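The Shopkeeper's Drawings Come Home to Wivdale

For most of the last century, the drawings lived in a flour bin. It was a good flour bin, zinc-lined and tight at the lid, and that is probably why there is anything left to look at. When the Ekach Museum opened it in November, the archive team found 171 sheets by the sign painter and printmaker known around Wivdale only as De Graaf, most of them on the backs of grocery bills.

I have been to see them three times now, and I would go again tomorrow.

If you grew up in the valley you already know De Graaf's work, even if you never knew the name. The big red rooster over the old feed store is his. So are the ferry timetables with the little waves along the bottom, and the lettering on the Sasard bakery, which has been repainted by other hands so often that the S has started to lean. What almost no one had seen was the private work: quick pencil studies of customers waiting at the counter, ink drawings of the river in flood, and a long run of trial pulls for linocuts that were never printed as editions.

The counter drawings are the ones that got me. De Graaf kept shop to pay the rent, and he clearly drew between sales. A woman's hat is finished down to the last feather and her face is three lines. There's a column of sums running straight through a sleeping dog (eggs, lamp oil, string, more eggs). You get the feeling of someone looking very hard for half a minute and then having to go and weigh the sugar!
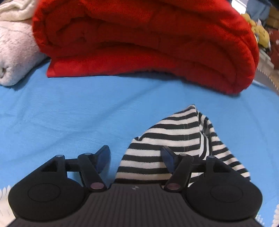
The black hand-held gripper, seen from behind. Fine grooves run across the top of its body.

The linocut proofs are a different pleasure altogether. They're bold and a bit rough, and he was fearless with color, putting a sour mustard next to a blue so dark it reads as black from across the room. On several sheets he has written notes to himself in the margin about pressure and paper. One just says "too wet, go to bed."

Cleaning took the museum's paper studio most of a year. Grocery bills were printed on cheap stock, and the acid in it had turned some sheets the color of tea. The conservators decided early on to leave the shop side of each bill exactly as it was, stains and all, and the gallery has hung the sheets in double-sided glass so you can walk around and read the back. Do walk around. The prices are wonderful, and so are the excuses from people who couldn't pay.

Then there are the letters, which came in the same bin, tied with butcher's twine. De Graaf wrote for years to a small print club in Sasard, trading proofs and complaining about ink. The replies show a whole circle of part-time artists in the valley, among them a barber and two schoolteachers, who mailed each other blocks and argued cheerfully about whose turn it was to buy paper. Art histories of the region have always skipped from the church painters straight to the postwar studios. This fills in a good stretch of that road.

The museum has printed a catalog in a run of 400, with every sheet shown at full size, front and back. The color is very close to the originals, and the mustard comes through beautifully.

The show fills 3 rooms on the upper floor and opens to the public on January 6, 2018. The letters are in the last room, in low light, so give your eyes a minute. The flour bin is there too, by the door, with its lid off.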